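Chapter 8
What the Quotation Leaves Out

By the end of this chapter you should be able to read a supplier's quotation for a robot cell and find the parts that aren't in it, draw up a first-year budget that survives the first year, and explain to a finance office why a consumables line exists at all.

8.1 The cheapest thing on the table

When the training workshop at Pultmont bought its first arm, the purchase file ran to 169 pages. Neville Hulme, who signed it, is proud of that file and will show it to anyone who stands still. It covers floor loading, insurance, the colour of the cable trunking and the supplier's policy on gifts. What it doesn't cover is anything for the arm to do.

This is the commonest gap in equipment planning, and clever people fall into it every year. A robot is bought as if it were a boiler: you choose the right size, you have it fitted, and warmth comes out. A robot is closer to a new member of staff who arrives with no desk, no tools and a very expensive chair. Somebody has to decide what the work is, what it is done with, what surface it is done on, and what happens to that surface afterwards.

At Pultmont the work, once they had thought of some, was writing and wiping. Consuelo Bermúdez drew up the task list in April, well after the arm had been delivered, and costed it on the back of the delivery note. Capital letters on a framed whiteboard, laid flat. A marker, an eraser, a table. Her whole list came to less than the supplier had charged for the box the arm came in, and it took longer to approve than the arm had.

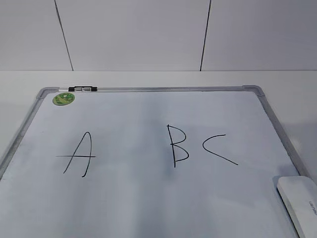 The delay had a perfectly respectable cause. Pultmont's rules allowed any item under 100 pounds to be bought from petty cash, and petty cash was for stationery. Markers were stationery. Markers for a robot, the finance office felt, were plant. Plant needed three quotations. Genivaldo Prado duly obtained three quotations for a whiteboard marker, two of them from the same shop, and the arm stood under its dust sheet for the rest of the term.

We shall come back to Pultmont several times, partly for its lessons and partly because Mr Hulme kept everything.

8.2 Three budgets, not one

Most planning sheets have a single line that reads "robot". Cross it out and write three.

The first is the machine: arm, controller, mounting, guarding, delivery. Suppliers are good at this one and will help you make it larger.

The second is the task: whatever is handled, written on, filled or stacked, together with spares. Boards get scratched and markers run dry. If a task must be repeated 700 times to tell you anything useful, your budget must contain 700 repeats' worth of materials, plus the ones used up while people were learning where the stop button was.

The third is the reset. After each attempt somebody puts things back as they were, and that person is paid by the hour. In the Sunow proposal, which we work through in section 8.5, the reset came out as the largest running cost of the lot - a fact its author, Simin Ghasemi, had placed in a footnote, in the hope of a quiet meeting.

8.3 Before you ask for a price

Write down one full cycle of the work in plain words, start to finish, including the dull parts. Underline every object. Each underlined word needs a price, a supplier and a place to be kept. If you can't underline anything, you are not ready to buy a robot, though you will find plenty of people ready to sell you one.

Then do the same for a bad day. What gets dropped, what gets worn out, who is sent to the shop? Keep both pages. You will need them for the exercise on the Bomska quotation, where the bad day is missing altogether and the dust sheet is charged as an extra.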